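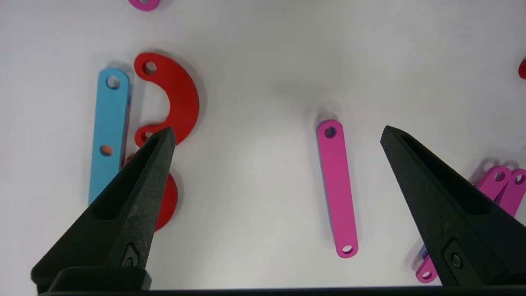 Re: Wrist-view policy for picking flat links

Posted by rzeman, Jun 11, 2018
The Fledwood group has completed its trials on flat plastic links lying on a white tabletop. The policy was trained on 1535 grasps and tested on 205. Isolated links were picked reliably – stacked ones less so.

Posted by k_pace
Were the test layouts drawn from the same sessions as the training set? If so, the result says little about new arrangements.

Posted by rzeman
They were separate. We held out 20 layouts in May.

Posted by tlongo
I do not agree that this settles the matter. Curved pieces should be reported apart from straight ones.

Posted by rzeman
Accepted. A revised table will be posted.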